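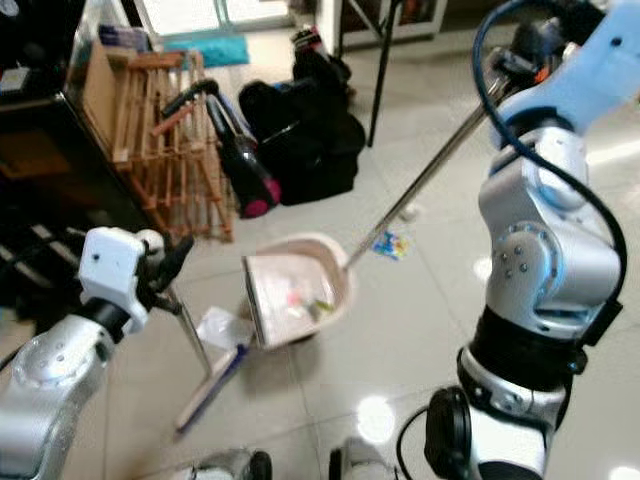

A two-armed robot sweeps scraps toward a dustpan on a tiled floor.

Print | E-mail

Fledeck moves floor sweeping to two-armed robots

18/07/2018 – Office services firm Fledeck has put two-armed robots on floor duty at its Dralley site, changing the evening shift for its cleaning staff. The machines, supplied by Jõgi, use an ordinary broom and a long-handled dustpan. No changes were made to the building.

The site has 59 rooms with hard floors. Cleaners used to sweep all of them by hand. They now prepare each room, start the robot and check the floor when it stops. Paper and wrappers are left to the machine – spills, glass and stairs remain manual work.

Shift supervisor Rui Henriques said the crew bends and carries less but walks more between rooms. "The check takes time, and it has to be in the schedule," he said.

Staff hours are unchanged. The crew spends the freed time on windows and kitchens, and each cleaner has been trained to stop and restart the robot. Fledeck will review the work plan in March.

This site uses cookies. By continuing to browse you accept their use. OK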